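On the Keeping of a Small Lending Shelf

28 January 2023

The lending shelf at the Costton reading room is now in its seventh winter, and it has seemed right to set down in one place how it is run. A number of readers have written to this blog asking for the rules, in most cases with a view to starting a shelf of their own. The following account is given in reply. It reflects the practice at Costton only, and other reading rooms in the district may well do things differently.

The shelf holds paperback fiction. Hardback books are accepted when they are offered, but they are passed on to the Metberg branch, where the bookcases are deeper. The Costton shelf was built into an alcove beside the cloakroom and will not take anything much taller than an ordinary paperback standing upright. Large volumes have been tried on their sides, and the result was that readers did not look at them.

Stock is limited to 100 titles. This figure was settled early on and has been kept to ever since. When the limit is reached, a book must leave before another can be added. The choice is made from the loan slips, and the title that has gone longest without being borrowed is withdrawn. An exception is allowed for any book forming part of a series, provided that the other parts are present. Regular readers will remember the difficulty with the Khamphan sea stories, of which the third volume was withdrawn under the old rule while the other five stayed where they were. The volume was later recovered from the Metberg sale table, at the full price of one pound.

Loans are made for 20 days. No charge is made for late return. A charge was imposed in the first year and brought in very little money, while a good many books failed to come back at all. Borrowers who have kept a book beyond the period now receive a postcard, and most books are returned within the week that follows.

Something should be said on the matter of crime and horror fiction, which accounts for more than half of all loans between November and February. It had been expected that the shelf would be used chiefly for family sagas and for the classics, and the first purchases were made with that in view. The slips soon showed otherwise. Older readers in particular ask for frightening books, and ask for them by name. The present policy is that such titles are shelved with everything else, in order of author's surname, and carry no sticker or warning of any kind. A reader who wishes to know whether a book is suitable is invited to read the back cover.

Books published under a pen name present a small problem of order. Where an author has written under two names, and both appear on the cover, it is not clear at once under which letter the book should stand. The rule at Costton is that the name printed largest decides the place, and a card is put in at the other letter directing the reader across. The cards are made from old index stock and have lasted very well. 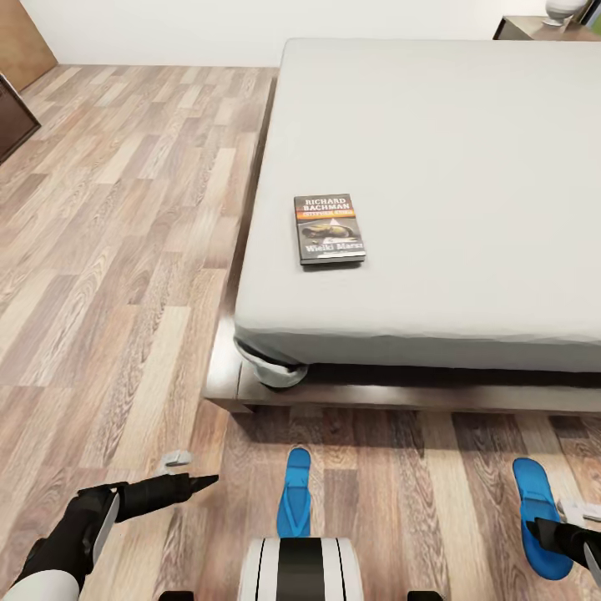
Richard Bachman, with Stephen King named beneath. Shelved at Costton under B.

The Metberg branch follows the opposite rule and puts all of an author's work together under the better known name. There are sound arguments for this, and it is certainly kinder to visitors. It does, however, depend on the person at the desk knowing which names belong together, and the desk at Costton is staffed by many different hands in the course of a month.

As to records, the shelf was managed for some time through Sistico, a catalogue program supplied with the reading room's computer. It was given up when the computer was replaced, and the records have been kept on paper ever since. Each book has a slip inside the front cover. The slip is removed at the time of borrowing, dated, and placed in a tin. On return, it goes back into the book. The whole method can be taught in a few minutes and does not fail when the power does, as it did twice last winter. The only serious loss has been that of the tin itself, which was mislaid during the redecoration of the hall and found some weeks later in the piano stool.

Readers have asked about damp. The alcove is on an outside wall, and the lowest row suffers. Books on that row are moved forward by the width of two fingers, so that air may pass behind them, and are exchanged with those on the row above at the start of each season. Pages that have already begun to curl may be pressed under a board, though the improvement is slight. Books with mould are not kept.

Offers of books are welcome throughout the year, with the exception of the first fortnight in February, when the shelf is emptied and cleaned. Titles from before 2000 are especially hard to come by in fair condition and will be gladly received. Boxes should not be left in the porch overnight.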